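Stainless pan, everything sticks. Worth keeping or go back to non-stick?
Home Kitchen forum > Cookware and Knives

bron_prendergast
Posted 4/19/22
Bought a small stainless frying pan in February after the coating on my last non-stick started coming off. It does onions and mince fine. Eggs weld themselves to it every time. I've tried butter, canola and rice bran oil. I've tried it low and I've tried it high. I'm on a ceramic cooktop in a rental in Bendigo so gas is out.

Small stainless pan and the yellow block:

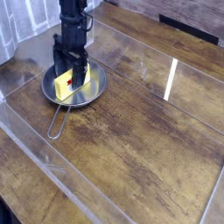
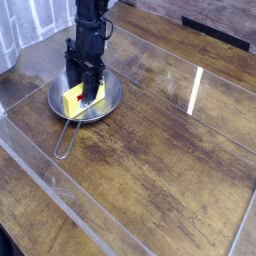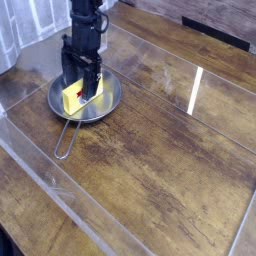 I paid $200 for a set of three and this is the smallest one. The big one has been good. My question is whether there's a trick to eggs or whether people who own stainless just keep a second pan for them. I don't want to spend another year scrubbing. Please don't tell me to buy cast iron, I've got a dodgy wrist and can't lift it.

Bronwyn

katora
Preheat it longer than you think. Medium for three or four minutes with nothing in it, then a few drops of water. If the water sits and fizzes it's too cold. If it rolls around in a ball you're right to go. Then oil, then turn it down, then eggs.

Ceramic cooktops cycle on and off so the pan swings a bit. Mine is better on 4 than on 5.

mendach
Disagree with the water drop thing for eggs. By the time water is balling up, the pan is well over what you want for butter and it'll go brown the second it lands. The water test is for steak and chicken thighs. For eggs I heat on low for five minutes, put in a decent knob of butter, wait for the foaming to settle, and put the eggs in then. Leave them alone for a minute before you touch them.

katora
That's why I said oil. Then turn it down.

mendach
She said she's using butter.

bron_prendergast
I've used all three. Butter was the least bad.

Asmaa Bensaid
I cooked breakfasts in a cafe for nine years, all on stainless or carbon steel. A few things that helped the new starters:

Take the eggs out of the fridge first. Cold eggs drop the temperature of a small thin pan straight away.

Use more fat than you would in non-stick. People come from non-stick and put in half a teaspoon. For two eggs I'd use a tablespoon.

Wash the pan properly every time. If there's a brown film from the last cook, the egg grabs onto it. Bicarb paste and warm water, leave it ten minutes, wipe. The yellowish stain from burnt oil is harder and you'll need one of the powder cleaners.

Scrambled is the worst for sticking. Fried is easier. An omelette is somewhere in the middle.

mota_77
I gave up on this and I'm happier. One cheap non-stick for eggs, stainless for everything else. The cheap one lasts me two years if I don't put metal in it. I don't see the point of making breakfast hard.

mendach
Two years, then it's in the bin. I've had my stainless since 1998.

mota_77
And I've had hot eggs since 1998. Each to their own.

onora_k
Does anyone use the green scourers on stainless? My mother-in-law goes at mine with one and it's covered in fine scratches now. She says it makes no difference to the cooking. I reckon it's why my pancakes stick.

Asmaa Bensaid
Fine scratches don't matter much. They look bad but the surface was never perfectly smooth. Deep gouges do catch food. I'd stick with a soft sponge for daily and save the scourer for the outside.

katora
Agree on scratches. Onora, pancakes stick if there's sugar in the batter and the pan isn't hot enough. Try the first one as a test and throw it to the dog.

wheatbelt_dave
Butter question while we're here. Salted or unsalted in the pan? I was told the salt makes things stick.

mendach
Never noticed a difference. I use salted because it's what's in the fridge.

Asmaa Bensaid
Same. The milk solids are what brown and stick. If you want to fix that, make ghee. Melt a block slowly, skim it, pour off the clear part and leave the white bits behind. It keeps for months and you can run the pan hotter.

mota_77
So now she has to make ghee to fry an egg.

Asmaa Bensaid
You can buy it in a jar at any supermarket. Look near the curry pastes.

wheatbelt_dave
Ghee's gone up a fair bit at ours. Still cheaper than a new pan I suppose.

bron_prendergast
Thanks all. Did a trial this morning. Two eggs out of the fridge for half an hour, pan on 4 for around five minutes, a full tablespoon of butter, left them alone. One slid out clean. The other one stuck on the side where the pan doesn't sit flat. I checked with a ruler and the base has a slight bow in it, higher in the middle.

So part of it might be the pan. Do they all do that?

katora
Thin ones do if they've been heated hard and put under the cold tap. Did you do that?

bron_prendergast
Probably. Yes.

katora
That'll be it. Let it cool on the bench next time. A small bow is worse on ceramic because there's no flame to make up for the gap. You can live with it if you swirl the butter back over before the eggs go in.

mendach
I'd take it back. A pan shouldn't bow after two months, cold tap or not.

onora_k
Would they take it back out of a set though? I tried that with a saucepan lid once and they wanted all the boxes.

bron_prendergast
Boxes went in the recycling. I'll ring the shop and ask anyway. Jar of ghee is on the list.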